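Viltness Community Help > Days out and local events > Going to the Rernon open day, what should we expect?

Hamish Brunton
Posted in Days out and local events

I help run a lunch club in Viltness and we have been offered places at the Rernon open day in September. They are the company in the old Treloar building that makes the Skillis home robot. There are 14 of us. Most are over seventy, two use walking frames, and one lady is deaf in one ear and finds noisy halls difficult.

The letter says there will be a demonstration of the robot doing housework, a talk on how it is taught, and a "hands-on session", and that is all it says. I rang and got a recorded message.

What I would like to know from anyone who has been:

Is it a lot of standing about?
Can you get close to the robot, and is it safe to?
What is the hands-on session? Some of ours think they will be asked to operate the thing and don't fancy it.
Is it a sales pitch? We had a bad time with a mobility scooter firm last year and I don't want a repeat.
Can we eat our own sandwiches there?

We also have the choice of having somebody come out and do a home visit in place of the open day, for a few people at a time. I don't know what that involves either. Any help welcome.

2 replies, oldest first

Gillybean
Went last year with my son. It was alright. Parking is poor so get the 19 bus, it stops outside the gate. The robot folded a towel and put some cups on a shelf and dropped one (plastic). Bit slow. My son liked it. The tea was free but you had to ask for it. No idea about sandwiches.

Pram_and_Ladder
Went to the open day last year and had the home visit in spring, so I can answer most of this.

Standing. Yes, there is a fair bit. The demonstration is in the big room on the ground floor and the chairs are set out in rows facing a kitchen and a living room they have built at one end. If you arrive when the doors open you will get seats. If you arrive after the first talk has started you will be at the back on your feet, and you can't see the worktop from there. There is a ramp at the side entrance, by the bins, and it isn't signed from the road. Your two with frames should use that one. The front has four steps and the rail is only on the left as you go up.

Getting close. There is a rope. While the robot is moving, visitors stay behind it and a member of staff stands by with a stop button. When it is switched off they let you come round in small groups and look at the hands and ask questions. Nobody I saw was pushed into touching it. The hands are stiffer than they look from a distance. If anyone in your club has a pacemaker or anything like that, ask before you go. I didn't need to, so I don't know what they would say.

Noise. The robot itself is quiet, it is mostly a whirr. The hall is the problem. It has a hard floor and a high ceiling, and once people start talking among themselves it is hard going. The speaker had a microphone last year but kept turning his head away from it. I would sit your lady near the front with her good ear towards the speaker. They did have printed sheets of the talk, on a table near the toilets, and most people only found them on the way out.

What the robot does. Expect it to be slow, as Gillybean says. It picked up a cup, turned, stopped for a while, then put the cup on a shelf. It did the towel in four folds and made a decent job of it. It could not find the sleeve of a jumper and the staff moved on to something else. They were quite open about which jobs it can't do yet, and I thought better of them for it. If your people are expecting it to run the hoover round and make a pot of tea, tell them beforehand that it won't.

The talk. This was the part I got most from. It covers how the robot is shown what to do. A large share of it comes from recordings of people doing ordinary things in ordinary rooms, taken from head height so that the person's own hands are in view. Picking things up, putting things down, wiping, carrying, moving a chair. The speaker said that they want hands of all ages, and rooms that haven't been specially arranged, as a tidy show kitchen only teaches it about tidy show kitchens. He also said the start and finish of a job matter as much as the middle, so they have people hold their hands out in front of them before they begin.

The hands-on session. You don't drive the robot. It is a table with everyday objects on it and you have a go at doing a job slowly and clearly while wearing a headband with a small camera on it, and then they play it back on a screen and talk you through what the computer can and can't pick out. It takes a few minutes each. You can say no and just watch. The headband is adjustable but it does press a bit over glasses. If somebody has had their hair done they may want to think about that.

Sales. There wasn't any. I was never asked for money or for a deposit, and there was no price list. There is a form at the end asking if you would be interested in more sessions, and you can leave it blank. I filled mine in, and that led to the home visit. They sent one email and then rang once. My neighbour left hers blank and never heard from them.

Sandwiches. We ate ours in the room off the corridor and it was fine. There are tables, and a kettle if you ask at the desk. There is no fridge for visitors. I would take cups if all of your group want tea at the same time.

The home visit. It is a different thing from the open day and I would not treat one as a swap for the other. No robot comes to your house. Two people came to mine, stayed for the morning, and the whole visit was the recording side of it. You wear the headband and do small jobs in your own rooms while one of them watches a tablet and the other keeps out of the way. If your people mainly want to see a robot, go to the open day. If they would sooner sit in somebody's front room and have a chance to ask questions without shouting over a crowd, the visit is better, and your lady with the bad ear would certainly find it easier.

A few practical things if you go for the visit:

They ask you not to tidy up specially. I did anyway, out of habit, and was told politely that I needn't have. Boxes, bottles, washing on the sofa, a mop against the wall, all of it can stay where it is.

They do ask you to put away letters, family photographs and anything with your name or bank details on it. I would do this the night before. I was still taking things off the mantelpiece when they rang the bell.

Wear something comfortable with sleeves you can push up. Long floppy cuffs get in the way of the hands. Shoes are up to you.

Keep your head down a little more than feels natural. Most people look up at whoever is talking to them and then their hands drop out of sight. I was told this several times before I got the hang of it. It did make my neck ache, so anybody with a bad neck should take a break between jobs or leave it out altogether.

You get a consent form to read first. It is four pages, and they will go through it with you. It says what the recordings are used for and how to have yours deleted. Read the part about other people in the house, because anyone who might walk through has to agree as well. With a lunch club in somebody's living room that means everyone signs, so allow time for it.

They start each job the same way, standing still with both hands out in front, palms down and fingers spread, until they say carry on.

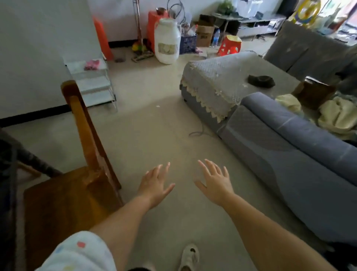 After that you get on with whatever the job is, at your own pace, and they tell you when to stop. If you go wrong just do it again, they don't mind. On ringing them, the recorded message is on all the time as far as I can tell, so leave your number and say how many of you there are and that two have frames. They rang me back the next morning. Ask for the talk sheets to be sent out in advance while you are on to them.

Hamish Brunton
Thank you both. We will do the open day, and I will ask them for the sheets and about the side entrance. Three of ours have already said they would like the home visit afterwards, so I may be back with more questions.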